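Stirring the Coffee Is a Software Problem

Wednesday, 7:40 in the morning, and Anoma Debnath is already arguing with a log file. The log file is winning. She has two windows open on the left screen, a terminal on the right, and a notebook propped against the keyboard with one word on the page, underlined hard. Retreat.

Not hers. The arm's. The planner at Tevulance, the small automation software shop where she runs the manipulation work, has a habit of finishing a job well and then leaving badly. Picks up the spoon, gets it in the mug, stirs, and then wants to go home by the shortest route. The shortest route goes through the rim.

"It's like a guest who can't find the door," she says.

The stirring job came out of an argument last June. Half the team wanted another sorting demo. Cubes into bins, bins onto shelves, everyone claps. Debnath wanted something with a tool in it. A tool changes everything for the code. The moment a gripper closes on a handle, the arm has a new end, and that end is long and thin and at an angle nobody wrote down. Every collision check made before the grasp is out of date. Every one after it depends on a guess.

So, a spoon. And the planner, which they call Elier, got rewritten around it.

Elier is in three layers. The top one is plain sequencing, a list of steps with conditions on them. Find, approach, grasp, carry, lower, stir, lift, put back. The middle layer turns each step into a path. The bottom one runs fast and does nothing clever. It follows the path, watches the load on the joints and stops if something feels wrong. Debnath likes it dumb. Her view is that clever code should be slow enough to read.

Perception lives off to the side in its own process, called Comside, and it's where most of the arguments happen. It takes in the fixed view and the wrist view and has to give back one story about what is on the table. They don't always agree. The wrist view moves, and half the time it is looking past the thing you care about. The fixed view never moves but loses the spoon whenever the arm swings over it.

The old version of Comside averaged the two. Terrible idea, everyone now agrees, though it lasted most of a year. Average a good estimate and a bad one and you get a spoon floating a finger's width from where it really is. The new version keeps both guesses alive, scores them, and hands over the winner with a note on how sure it is. If it isn't sure, Elier is suposed to wait.

Waiting was a fight too. Customers hate a robot that stands still. Looks broken. Sunil Rathnayake, who writes the middle layer and has for as long as there has been one, put in a small status line so that anyone at the screen can see why it paused. Complaints went down. The pauses stayed exactly as long.

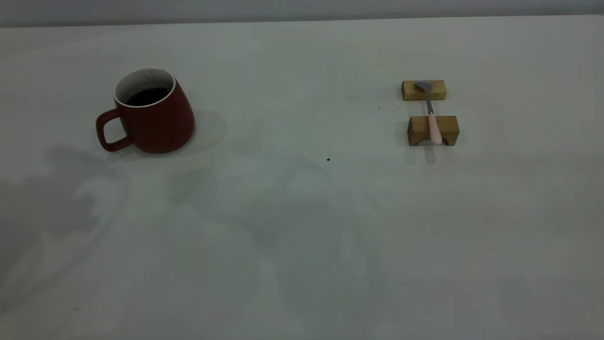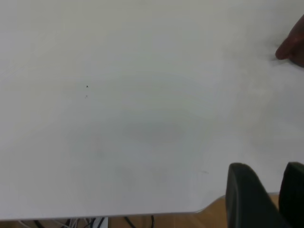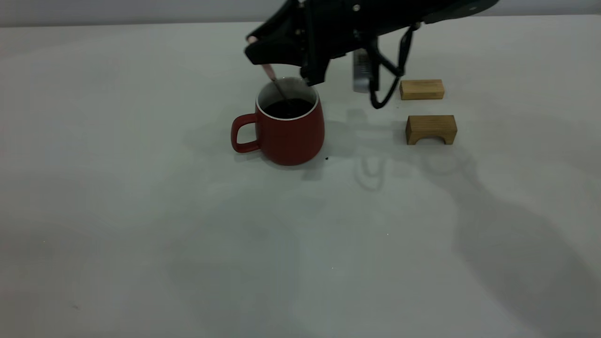

A spoon laid across two wooden blocks, the view from the wrist, and the spoon down in the mug.

Vol. 12, No. 6 | Page 34

Rathnayake's part of the story is the handle. Two blocks, a gap between them, the spoon laid across like a bridge. Easy for a person. You pinch it anywhere and your hand sorts out the rest. The middle layer gets a list of possible grasps instead, 310 of them on a normal run, and most are useless. Some would put a finger into a block. Some hold the spoon fine but leave the wrist folded up so tight it can't tip the bowl down over the mug.

That second kind was the killer. The grasp works, the lift works, everybody relaxes, and then the arm gets to the mug and has nowhere to go. For a long time the code picked the best grasp first and worried about the stir later. Rathnayake turned it round. Now the stir is planned first, on paper so to speak, with the spoon already in an imagined hand. Any grasp that can't reach the end of the job is thrown out before the arm moves at all.

It costs time. A full check takes 700 milliseconds on the machine they ship with, up from 414. He minds this more than anyone else does. He has a list of ways to get it back, most of them involving caching, and Debnath has banned him from starting on any of them until the retreat bug is closed.

Which brings us back to the log file.

The trouble with dark coffee, or anything dark in a cup, is that depth sensing gives you mush. The surface comes back with holes in it. Comside used to fill the holes with its best guess at a flat lid, and Elier treated the lid as solid and refused to go in. Reasonable! You wouldn't push a spoon through a table either. The fix was to give the inside of a mug its own label, neither free nor blocked, a region the arm may enter with a tool but only from above and only slowly.

Good fix. Except the label was being dropped at the end of the stir step. A cleanup call, one line, left over from the bin sorting days. So for the lift, the planner saw a mug with no inside. Sometimes it saw a mug with no wall.

Debnath found the line at 8:15. Line 3671 of a file that should have been split up long ago, she says, and it had a comment above it reading "temporary". She doesn't say who wrote it. Rathnayake is suddenly very interested in his tea.

The tooling matters as much as the planner, they both say, and it gets none of the attention. Their replay viewer, Gunawardena, is the piece they would save from a fire. It lines up both camera streams with the joint data and the planner's own idea of the world, so you can scrub back and see what the software believed at the instant it went wrong. Before that they had spreadsheets and shouting.

Gunawardena also has a mode where you change one setting and rerun only the decision. No arm needed. Debnath uses it for the boring questions, like how low the confidence can drop before the waiting rule should kick in. Rathnayake uses it to prove points. A lot of windows open, a lot of "look, look at this".

Neither will say the stirring job is done. Cable slack still isn't in the collision model, so the software has no idea that a hanging loop takes up room. There is a plan for that, a fat invisible sleeve around the lower arm that gets fatter as the elbow bends. Rathnayake thinks it's ugly. Debnath thinks ugly is fine for now, and wants it in the next build.

Hands are the other one. A person reaching in over the table should slow everything, right away, without waiting for Comside to finish scoring its two stories. At the moment that check shares a queue with the rest of perception. Moving it out into its own process is mostly plumbing, a week of work if nobody gets clever, and it's next on the board.

By 11 the cleanup line is gone and the tests are running again. Debnath has crossed out Retreat in the notebook and written Sleeve under it. Rathnayake asks if he can start on the caching now. She tells him after lunch.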